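Notebook, bench 2, Plarnumdale shop
12 March 2018

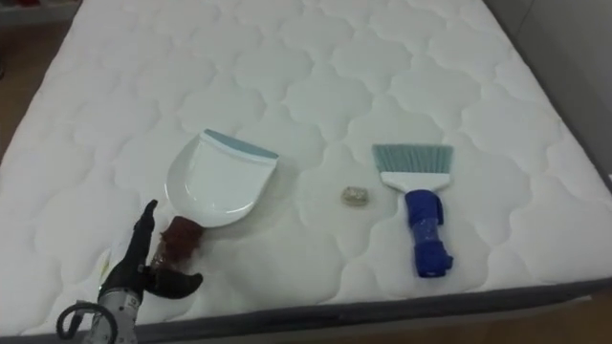
Quilted top, dark gray border. Dustpan on top.

Border seam pull tests, second round. Fedia thread vs the Harasym we have always used. Starting over on the numbers since the first round was run with the jaws slipping and I don't trust any of it.

Setup same as before except new jaw faces (the ribbed ones, glued sandpaper on the back one). Strips cut across the seam, quilted panel one side, border cloth the other. Pull slow till something lets go. Write down the peak and WHAT let go, thread or cloth or the seam just creeping open. Last time the what column was half blank. My fault.

All readings straight off the Darkel gauge, raw units, not converted. Do not compare with the August sheets, those were on the old gauge.

Harasym, normal stitch length: 1976. Thread broke, clean snap near the middle, cloth fine. Repeat strips all close, see the loose sheet taped in back.

Fedia, normal stitch length: 2389. Cloth went before the thread did. Border side tore along the needle holes like a stamp. So the thread is stronger than what it's holding, not sure that helps us. A seam that tears the cloth can't be resewn, you have to cut a new border. A seam that pops its thread can be run again in ten minutes.

Fedia, long stitch: 1240. Seam crept open, nothing broke. Could see the gap well before the peak. Ugly. If a customer saw that they would send it back and I'd agree with them.

Harasym, long stitch: didn't finish, see below.

Machine trouble again. Walking foot skipping every time it crosses a thick spot where the quilting line runs into the border. Thought it was tension, went up, went down, no change. Changed needle one size up and it mostly quit. Then the bobbin case started clicking. Took it out, lint packed behind the spring, solid like felt. Cleaned, oiled, clicking gone. Whoever runs it next please brush that out at the end of the day and not when it starts making noise. Brush is on the hook by the window.

While it was apart I looked at the feed dogs. Worn on the left side. Would explain why borders come out longer on one side and we have been easing them in at the corner by hand. Order a set. Part number is inside the lid, someone copied it wrong on the order pad so use the one in the lid.

Corners. Still the worst part of the job. Tried three ways of taking the fullness out of the top layer:
- notch the padding at the corner before sewing. Flattest on the outside but you can feel a hollow if you press
- gather by hand, baste, then sew. Nice but slow
- sew straight round and let the foot deal with it. Puckers. No.
Leaning toward the notch, smaller than I cut it today. The hollow is from being greedy with the scissors.

Cloth question. If the border tears at the needle holes with Fedia, maybe fewer holes (slightly longer stitch, not the long one above) or a strip of tape behind the seam. Tape adds a step. Want to try stitch length in between before anyone buys tape. Also a ballpoint needle, the sharp one may be cutting yarns insted of pushing between them. Hold a torn strip up to the light, you can see broken ends right at the holes. Kept two strips, they're in the envelope.

Thread cost: Fedia comes on 1000 yard spools only, at least from the place we get it. The big machine eats that fast and changing spools mid border leaves a knot somewhere you don't want one. Ask if they do cones. If they don't, that might settle it by itself.

Batting: opened the new roll. Smells a bit, left it unrolled on the rack to air. Loft looks even. The old roll is nearly done, use it up on test panels, don't mix the two in one top or you get a ridge where they meet.

Tempature in the shop dropped after lunch, heater cut out. Reset it at the wall. Don't think it matters for the pulls but noting it since the last few Harasym strips were done cold.

To do
- Harasym long stitch, finish the set
- middle stitch length, both threads
- ballpoint needle, Fedia only to start
- feed dogs, order
- ask about cones
- smaller corner notch, cut a template from card so it's the same each time
- label the strips BEFORE pulling them. Two from today have no label and I had to throw them out

Jaw sandpaper already coming loose on one corner. Reglued, clamped overnight. Don't use the tester before it's set.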